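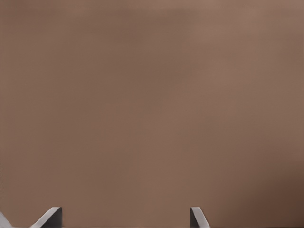 Figure 7.1. Simulated wrist view, gripper open. Two fingertips and a plain brown surface.

Chapter 7. What the Controller Thinks It Sees

25/06/2023
By the Istow course staff

A learned controller takes in an image and gives back a motion. Put that way, it sounds like a small job. The earlier chapters built the two ends of it: a camera model at one end and a set of joint commands at the other. This chapter is concerned with the middle, and in particular with how much of what is said about the middle should be believed.

Look at Figure 7.1 and try to answer a simple question. How far is the brown surface from the fingertips? There is no edge to measure against and no printed mark of known size. The color shifts a little from place to place, and it gets darker toward the lower right, but a soft change in shade can come from the shape of a surface, from a light, from a shadow, or from the renderer. A person who has only this image cannot give the distance. Neither can a network, whatever number it prints.

It will print one, though. That is the first thing to understand about regression models in a control loop: they have no natural way to decline. Feed one a blank wall and out come values for position and rotation with the same number of decimal places as always. Engineers coming from classical vision are used to a feature matcher that finds nothing and says so. The failure is noisy and easy to log. A learned policy fails quietly, and the arm moves anyway.

7.1 Where the confidence comes from

Suppose a policy was trained in simulation on 200 episodes and succeeds in most of its test runs. The usual claim is that it has "learned to grasp from vision." Before accepting this, ask what else was available to it. Nearly every policy of this type also receives joint angles and gripper width. If the objects in the training set always start in the same small region, the joint angles alone may be enough to carry the arm most of the way. The camera could be unplugged for the first half of the motion and the score might hardly change.

This is cheap to test, and it is skipped surprisingly often. Replace the wrist image with a fixed gray field and run the evaluation again. In the Bitness exercises that go with this book, students do exactly that with a small pick-and-place policy. The full policy completes 123 of its 200 trials. Students are asked to write down a guess for the blanked version before they run it. Most guess far too low.

The result doesn't prove that vision is useless for the task. It shows that the headline score was measuring several things at once, and that vision was given the credit for all of them.

7.2 What the simulator leaves out

The second source of false comfort is the simulator. Rendered fingers have crisp borders. The lens never gets dirty and the exposure never hunts. Shek, the simulator used throughout this book, can add noise, blur, and random lighting, and we will use all three. But random variation covers only the kinds of variation someone thought to write down. Widening the ranges makes a policy sturdier against those same kinds. Whether that carries over to a real arm has to be tested on a real arm, and a paper that reports only simulated trials has left that part of the question open.

There is also a plainer problem. Close views with almost nothing in them tend to be rare in training sets, since scripted demonstrations are usually filtered for success and tidy approach paths. A policy that drifts off its path may then meet inputs it has hardly seen — and it meets them close to a surface, where an error matters most.

7.3 Plan of the chapter

We start with input ablation, meaning the removal of one input at a time, and apply it to images, joint angles, and gripper width. Next comes uncertainty. Eler, a small planning library, lets the controller hold position when an ensemble of networks disagrees, and we look at how often the networks agree on the same wrong answer. The last sections deal with reporting: how many trials to run, and how to describe a failure so that a reader can use it.

Readers should have finished the camera calibration problems in Chapter 5. The logging code from Chapter 6 is assumed to be working. The 22 problems at the end vary a good deal in length, and the starred ones need a GPU.

Related items
Chapter 5: Camera Models and Calibration
Chapter 6: Logging, Replay, and Time Stamps
Bitness exercise set: Blanked Inputs
Shek setup notes
Eler: Holding Position Under Disagreement

Last updated: July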